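Wirkisgate 二号楼公共活动楼层 半年安全检查表（附意见）

检查日期：1月24日
检查范围：二号楼二层全部房间、走廊、两部楼梯、配电间、茶水间、储物间
检查人：Lwazi Venter、Piret Lūse
陪同：Morenike Chukwu（楼层管理）
上次检查：去年6月
结果标记：合格 / 需整改 / 待复查

一、出口与通道

1.1 东侧楼梯门能从内侧一次推开。合格。
意见：闭门器偏紧，年纪大的使用者推着费力。已请物业调松半圈，调后门仍能自行关严。

1.2 西侧楼梯门能从内侧一次推开。需整改。
意见：门下沿刮地，开到一半要用力。合页上方两颗螺丝松动，上次记录里写过，当时拧紧，现在又松了。建议换长螺丝，不要再原样拧回去。

1.3 走廊净宽不少于规定值。合格。
意见：204室门外的折叠椅已经收走。Morenike说周末租用方常把椅子推到走廊，散场后不收回。请在租用须知里加一句。

1.4 疏散图张贴位置正确、内容与现状一致。需整改。
意见：206室与207室之间的隔墙去年打通，图上还是两间。新图由Geert Verhoeven绘制，印好后四处同时更换。旧图取下后不要留在墙角。

1.5 应急照明断电后点亮。待复查。
意见：走廊六盏，五盏正常，茶水间门口一盏亮了不到十分钟就暗下去。换电池后重测，测满时长再填结果。

二、地面与台面

2.1 地面无翘起、破损、积水。合格。
意见：203室门口地胶接缝有一小段开口，还没有翘边，先用胶带封住，列入下次观察。

2.2 铺在桌面上的垫子平整，四角不卷。合格。
意见：垫子不得盖住桌面插座盖板，铺之前先看清插座位置。 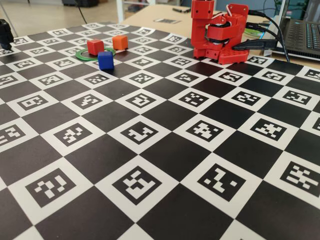 2.3 桌椅稳固，无松脱的腿和露出的钉头。需整改。
意见：长桌两张晃动，编号贴纸已脱落，用粉笔在桌底作了记号。凳子坏一张，凳面开裂，当场搬到储物间，贴“停用”。请不要再拿出来凑数，上次有一张停用的凳子三周后又出现在205室。

2.4 桌子承重标识清楚。待复查。
意见：标识大多看不清了。供货方Mofokeng能否补发贴纸，Morenike去问。

三、用电

3.1 配电箱前无杂物，箱门能全开。需整改。
意见：配电间内堆有拖把、两桶地板蜡和一卷旧地毯。地板蜡必须移走，放进带锁的清洁柜。拖把可以留在水池一侧，离箱体一臂以上。

3.2 漏电保护按钮测试。合格。
意见：逐路按下，全部跳闸，全部复位。第四路复位手感发涩，记下，暂不处理。

3.3 插线板不串接，不压在地毯下。需整改。
意见：205室有两个插线板首尾相接，给电热水壶和投影机供电。已拆开。电热水壶只能在茶水间使用，这一条在墙上贴着，字太小，建议重打一张。

3.4 移动设备的电源线和接头无破皮、无烧痕。合格。
意见：抽查15件。投影机电源线靠插头处有折痕，外皮未破。绕线时请放松一些，不要缠在机身上。

3.5 桌面设备的线缆不垂到过道。合格。
意见：现场看过，走人的一侧没有垂线。延长线需要过地时用压线槽，压线槽在储物间左手第二层。 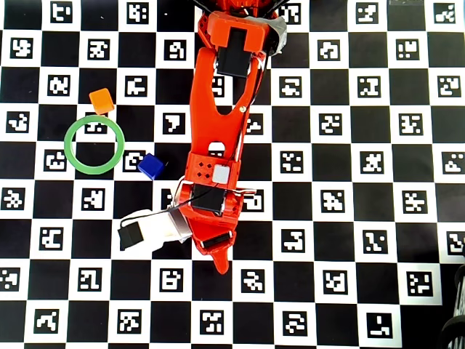 3.6 电气年检标签在有效期内。待复查。
意见：承检单位Clostov的报告还没寄到，标签日期以报告为准。报告到后由Piret核对，不必再跑一趟现场。

四、消防器材

4.1 灭火器数量、位置与登记表一致。合格。
意见：茶水间那具被挪到冰箱旁边，已挂回原位。挂钩下方请勿放垃圾桶。

4.2 压力表指针在绿区，铅封完好。需整改。
意见：东侧楼梯口一具铅封断开，指针仍在绿区。断封的一律按用过处理，送检更换。更换期间从一楼借一具放在原处，一楼登记表上也要写。

4.3 手动报警按钮无遮挡。合格。
意见：西侧按钮旁的告示板往左移了一掌宽，现在从走廊两头都能看见。

4.4 烟感探测器外观完好，无覆盖物。需整改。
意见：207室一只探测器上的防尘罩没有取下，估计是打通隔墙时套上的。已当场取下并试响，主机有显示。其余房间重新看了一遍，没有同样情况。

五、茶水间与卫生

5.1 冰箱温度符合要求，无过期食品。需整改。
意见：冷藏室温度正常。过期牛奶两盒，无标签饭盒三个，按门上的规定处理。

5.2 急救箱物品齐全，在有效期内。需整改。
意见：烫伤敷料过期，三角巾缺一条，剪刀不见了。补齐清单已交Morenike。Urkholm那边仓库有备货，领用时签字。预算按400以内报，超出的部分先问我。 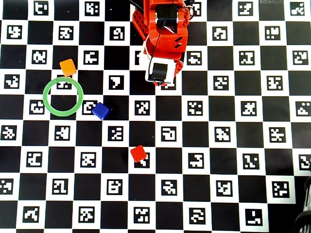

5.3 热水器出水温度。合格。
意见：热水龙头上的红色标记掉了一半，新来的人容易拧错。贴一张新的就行，不用等下次采购。

5.4 清洁剂原瓶存放，有标签。需整改。
意见：水池下有一个饮料瓶装着蓝色液体，没有标签，保洁员说是玻璃水。已倒掉。不管装的是什么，都不准用饮料瓶。请Roya Mahmoudi在下次班前会上当面讲一遍，并让每个人签字，只贴通知没有用，前年贴过。

5.5 排风扇运转。合格。
意见：声音比上次大，扇叶积灰，清洗后再听。

六、活动房间使用后复位

6.1 台面用后清点，工具归位，刀具入盒。合格。
意见：刀具盒放在上层，盒盖扣好。

6.2 窗户关闭并上锁。需整改。
意见：203室靠里一扇锁舌对不上，关上后一推就开。二层临街，应在本周内修好。修好前把窗前的矮柜挪开，免得有人踩着柜子去够窗。

6.3 离开前关闭总开关，冰箱和主机回路除外。合格。
意见：除外的两路已用黄色标签标出。 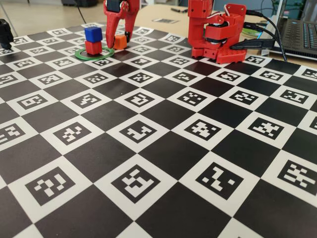

图：活动台面，铺黑白格垫

七、整改期限与负责人

西侧楼梯门、203室窗锁：七天内，物业。
配电间清理、插线板、清洁剂：当天完成，Roya Mahmoudi负责，Lwazi Venter次日看一眼。
疏散图：Geert Verhoeven，图样先发给两位检查人核对，再送印。
灭火器更换、急救箱补齐：十四天内，Morenike Chukwu。
长桌两张：能修就修。新桌报价2,760，修理报价未到，收到后一并比较。

八、其他意见

Morenike提出，检查时间安排在上午十点，正好与203室的课冲突，房间只能看两次。下次改到八点半，钥匙前一天取好。

检查表第三部分的编号与去年6月那份不同，去年把插线板和电源线合成一项，今年拆开。对照旧表时请注意，不要把旧3.3的结果抄到新3.4。

待复查三项（1.5、2.4、3.6）由Piret Lūse跟进，结果直接写在原表上，写日期和姓名，不另起新表。

签字：Lwazi Venter　Piret Lūse
抄送：物业办公室、Roya Mahmoudi、Geert Verhoeven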